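Ticket 1422: Prelwood table loom, skipped threads on shaft 3
Queue: Weaving room, shared equipment
Status: Closed, with one leftover (see the end)
Loom: Prelwood eight-shaft table loom, 16 dent reed
Logged by: the member with the Grīnberga sampler on it

Saturday, 9:40 am

Opening this one because I've got a lovely fault and I want to get to the bottom of it! I'm weaving a sampler in overshot blocks from the Grīnberga pattern sheets, and every time shaft 3 lifts with shaft 4, two or three warp threads near the right selvedge stay down. The shuttle goes over them when it should go under, and I get little floats on the face of the cloth, each one as long as my fingernail.

It's fine on plain weave. It's fine when shaft 3 lifts by itself. It only happens on the 3 and 4 lift, and only on the right.

Warp is 8/2 cotton in a natural colour, weft is the grey wool from the Todau mill cones (gorgeous stuff, a bit hairy). I've woven a hand's width so far and I've unpicked half of that.

Saturday, 10:15 am

First thing I checked was the threading, as it's nearly always the threading. I went through the whole right side with the draft taped to the castle, moving a bit of red yarn along as I went. Everything on shaft 3 is where it should be. No crossed threads between the heddles and the reed either, although I did find one dent with three ends in it and the next one with one. Fixed that. It made the cloth look nicer straight away but did nothing for the skips.

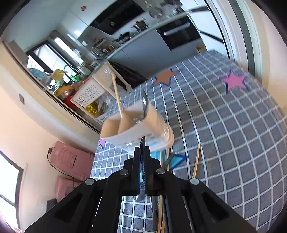
Second thing was tension. The right side felt a touch softer than the left when I patted across it with a flat hand, so I untied the last four bouts and retied them to match. I also had a look at the back beam and found that the warp sticks had run out early. The last couple of turns had gone on with nothing between the layers, and the edge threads had sunk into the ones underneath. That would explain a soft edge! I wound back, put in strips of brown paper and wound on again. Took ages on my own but it was well worth doing.

Result: better. I got 16 picks without a float. Then the floats came back, same spot.

Saturday, 11:30 am

Measured the shed. With shaft 3 up alone, I get a clean opening and can see daylight all the way along. With 3 and 4 together, the right end of shaft 3 sits lower than the left by the thickness of a pencil. So the shaft is lifting on a slant, and the threads at the low end aren't clearing the shuttle.

I was so pleased to see this. A fault you can measure is a fault you can fix.

Things that would make a shaft lift crooked on a Prelwood:

Cord stretched or slipped at one end
Heddles bunched up on one side (they weigh more than you'd think)
Side groove dirty or swollen
Shaft bar bent

Heddles first. I had 76 spare ones on shaft 3 and had pushed every single one to the right when I threaded, out of habit. Moved half to the left. The slant went down a little, but you could still see it.

Saturday, 12:10 pm

Tried the groove. Ran a strip of old bedsheet up and down in it, and the amount of lint that came out could have stuffed a pincushion. Whoever had mohair on here last, I hope it turned into something wonderful. Rubbed a bit of beeswax along both sides and the shaft now drops with a nice clean clack.

Still slightly crooked on the lift though. On to the cords.

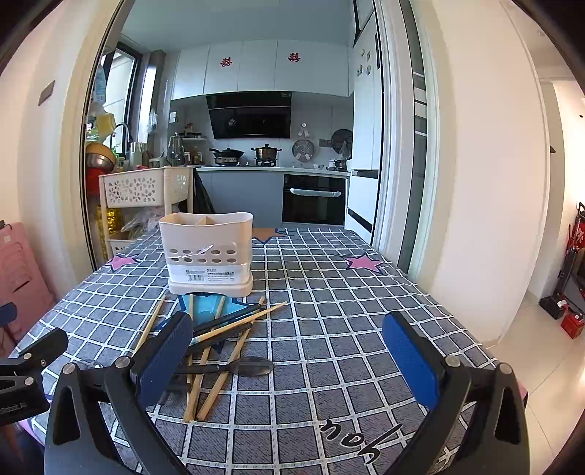 For anyone who hasn't had the top off this loom: the cover lifts straight up once you take out the two wooden pegs, and the cords run over a row of little pulleys, two per shaft, one left and one right. Both meet at the lever. If the right one is longer than the left, the right end of the shaft comes up late and stops low. You don't notice much with one shaft lifting, but when its neighbour is up too, they rub against each other and the late one drags.

I unhooked both cords from shaft 3 and laid them side by side on the bench. The right one was longer, by less than the width of my little finger. The knot at the pulley end had crept. It's a plain overhand knot in slippery braided nylon, so I'm surprised it has held as long as it has.

Saturday, 1:25 pm

Fix applied. I cut a new pair from the roll of waxed polyester in the parts drawer, same length, both stretched overnight under a bag of cones... no, sorry, that was the plan for a proper job. For today I pre-stretched them by hand, hauling on them with one end looped over the door handle, then tied them with a figure eight and a stopper knot. Hooked everything back up, checked the height at both ends of the bar with a ruler, and it's dead level.

Wove two full repeats of the Grīnberga sampler. Not a single float! The blocks have come up so crisp, and the grey against the natural is doing this beautiful smoky thing where the halftones meet. I've pinned a photocopy of the draft inside the loom cover if anyone fancies trying it. Treadle order reads bottom to top, which caught me out for the first few picks.

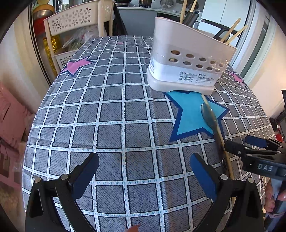
Reply from parts and maintenance, Monday

Great log, thanks. We've had the same knot creep on the other Prelwood (the four-shaft), so your overhand knot theory fits. Please keep an eye on the hand-stretched pair and re-measure after your next session. Polyester will give a little at first and then settle.

Is shaft 4 still on its original cords? If so, it'll go next.

Reply from the logger, Monday, 7:50 pm

Yes, shafts 1, 2 and 4 to 8 are all still on the nylon. I re-measured shaft 3 tonight and it's still level on both sides. Shaft 4 is out by a hair on the left, too small to cause trouble at the moment.

I'd love to do the lot in one go once my sampler is off. Happy to show anyone who wants to learn how the top end works, it's a really satisfying afternoon. We'd need more waxed cord, as what's in the drawer will only do 2 more shafts. Presadwood has it by the roll in their loom spares, or the plain white stuff would do if that's cheaper.

Reply from parts and maintenance, Tuesday

Cord ordered from Presadwood, one roll. Closing this ticket for shaft 3. New ticket to be opened for the full re-cord when the sampler is finished.

Leftover: peg on the left side of the cover is loose in its hole. Wrapped with a turn of masking tape for now.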